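慈善骑行筹款活动招募骑手与路线协助人员

Hamov 基金第二次办慈善骑行。先把话说在前面：我们对“慈善体育赛事”这几个字一直有点怀疑。报名费收了，衣服发了，合影拍了，最后到账的善款有时还不够付拱门和音响的租金。去年我们自己就差点办成这样。所以今年的招募启事写得啰嗦一些，请耐心看完再决定要不要来。

活动时间：6月16日（星期六），早上集合，天气太差就改到10月，不会冒雨硬骑。
起终点：Fustodside 镇旧货场
路程：70公里，中间设3个补给点
善款用途：全部用于 Kioko 外科培训助学金，资助家境困难的年轻医生和护士完成缝合与微创手术课程

为什么是助学金，不是买设备？设备好拍照，剪彩也好看，可买回来没人会用的情况我们见过。学费、住宿费、往返车票，这些开支不起眼，却常常是一个人能不能把课上完的关键。也有人问我们，骑一天车和培养外科医生有什么关系。坦白讲，没什么关系。骑车只是一个让大家愿意掏钱的由头，我们不打算给它加别的意义。
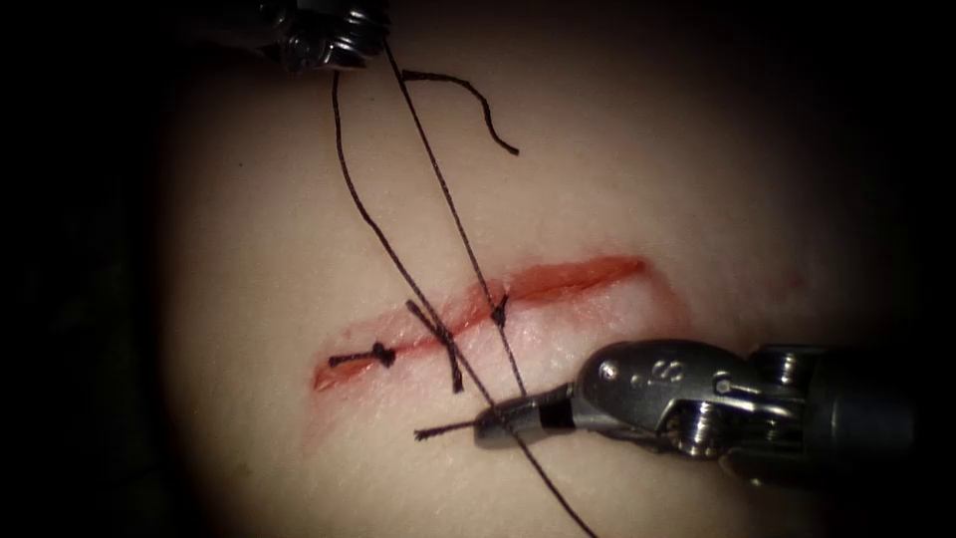 去年的账目在这里交代一下。扣掉保险、封路申请和饮用水，净筹得2435欧元。这个数不大，比我们在启动会上喊的目标低得多。差额主要出在两处：一是印了太多没人要的纪念衫，二是有企业口头答应赞助，后来再也没有回过邮件。今年不印纪念衫，口头承诺一概不计入预算，钱到账才算数。

我们招两类人。

一、骑手
年满18周岁，近半年内有过长距离骑行经历。“年轻时常骑”不算。车自备，刹车和灯当天早上要过检查，不合格就不能出发，来了多远的路都一样。头盔必须戴。
每位骑手自行向亲友募款，我们不设最低金额。设了门槛，最后往往是骑手自己垫钱凑数，看着好看，没什么意思。募到多少交多少，募款页面由 Cillance 平台提供，手续费由基金另行承担，不从善款里扣。
这不是比赛，不计时，不排名，也没有奖牌。如果您主要是想刷成绩，附近有的是更合适的活动。

二、路线协助人员
负责路口引导、补给点分发和收尾车跟随。需要站得住，也需要受得了无聊：有的路口一上午只过去几拨人，但那几分钟里必须有人在。会修车的优先，持有效急救证书的优先（请附证书复印件，过期的不用寄）。没有报酬，提供午饭和实报实销的交通费，凭票领取，没有票恕不办理。
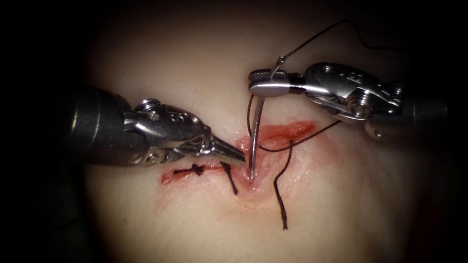

两台手术器械在组织垫上缝合切口

常有人问的几件事

善款怎么监督？活动结束后我们会公布收支明细，包括每一笔开销的票据。您如果不信，很正常，可以约时间来翻原件。

受助学员会不会到现场讲话？不会。拿了助学金的人没有义务站在台上感谢谁。

能不能以公司名义组队？可以，但车队名称里不放广告语，横幅也只挂在起点，不沿途挂。

路线难不难？前半程平，后半程有一段长坡，坡顶风大。说“人人都能轻松完成”的宣传您别信，我们去年自己写过这句话，结果收尾车坐满了。

中途退出，已募的款怎么办？照样进助学金账户，不退给骑手，也请提前跟您的捐款人讲清楚。

报名方式

请到 Fustodside 镇图书馆服务台领取表格，或者在 Cillance 平台的活动页面填写。协助人员请注明可到岗的时段，以及能否自己开车。填表时请写真实的骑行经验，写多了对谁都没好处。
我们会逐份看表，合适的会收到邮件确认，名额满了也会回信告知。没收到确认邮件的，请不要当天直接过来，保险名单上没有您的名字，我们没办法让您上路。

Hamov 基金骑行筹备组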